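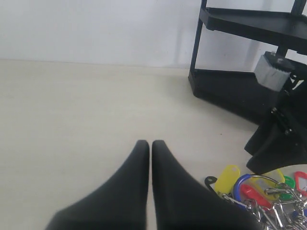
Gripper fingers over mixed key tags and clasps, with shelf rack behind.

Zornano Tabletop Sorting Service: Frequently Asked Questions

What does the service include?
Zornano supplies, installs and maintains a tabletop robot station for sorting small mixed items. Each contract covers the arm, the gripper, the Firuvby control software and one on-site training session for staff.

Which items can be handled?
The standard package is intended for key tags, split rings, clasps and similar small hardware. Customers are asked to submit a sample batch before signing. Items that arrive hooked together take longer to process, and the quoted rate may be adjusted after the sample has been reviewed.

Can the station sort by color?
Yes. Color sorting is part of the standard package. Tags with clear windows or paper inserts are sorted by the color of the border.

How much space is required?
A level table against a plain wall is sufficient. Glossy tabletops should be covered with the matte sheet provided. A rack for sorted goods may be placed beside the work area, provided that the arm can complete its full range of motion.

How long does installation take?
Installation and calibration take around 3 hours. Power must be available at the table before the technician arrives.

What is the monthly fee?
The fee is $238 per station, billed in advance. The minimum term is 20 months. Either party may end the contract after that term with 30 days' written notice.

Are replacement fingers included?
Worn finger tips are replaced without charge. Damage caused by items outside the approved list is billed at the parts rate in effect at the time.

May staff work at the table during operation?
No. The station must be paused before anyone reaches into the work area. Sorting resumes only when the operator confirms on the control panel.

Who provides support?
Gevance handles technical support for all Zornano stations. Customers who purchased through Santoro should continue to send billing questions to Santoro and technical requests to Gevance.

When will the price list be updated?
Revised prices take effect each April. Existing contracts keep their original rate until the minimum term expires.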